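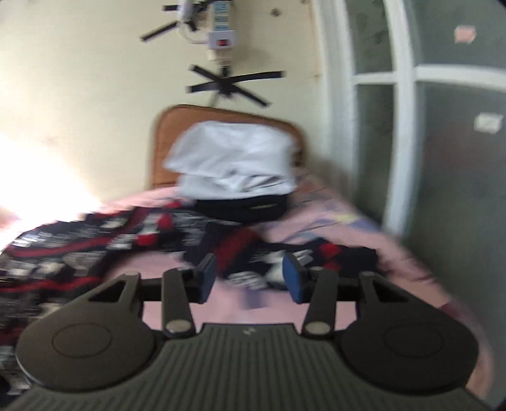

Progress on the Gornora fishery access project has been steady since the last report, and the east bank is now open to members and day-ticket anglers. Most of the grant this period went on bank repairs and fishing platforms. We also finished the bailiff's room at the Eken lodge, so that someone can stay over during night sessions. It is a small room with a single bed, and that part of the work is closed and paid for.

Platforms. The plan was for 13 platforms along the east bank and all are in. Two of them, at the shallow end, are wider than the others and can be reached by wheelchair from the parking area. Taner Canpolat checked the footings after the high water in May and had one reset. The west bank has not been started.

Fish stocks. The netting survey was done on a Thursday with help from Erdem Fisheries. They measured and returned 296 fish, mostly roach and small bream, with a few perch and tench. Pike were fewer than expected, but the nets were not set near the lily beds, where most of them are caught. Kevser Kozan has the full sheets and can send them on request.

Junior sessions. Beril Uysal ran the spring course and more than 46 juniors took part. Loan rods held up well. The landing nets did not - we have replaced the mesh on most and will need new handles before the fall.

Problems. Weed cutting was late. The boat from Zokier arrived with the wrong cutter bar, and by the time the right one came the bottom bay was choked. Members fished the top end instead and there were complaints about crowding. The bay has now been cut once and needs a second pass.

Budget. Spending is within the amount agreed. We ask to move what is left on the lodge line to weed control. Birsen Oral has sent the revised table separately.

Next period: second weed cut, survey of the lily beds, quotes for the west bank.

Birsen Karaca
Project lead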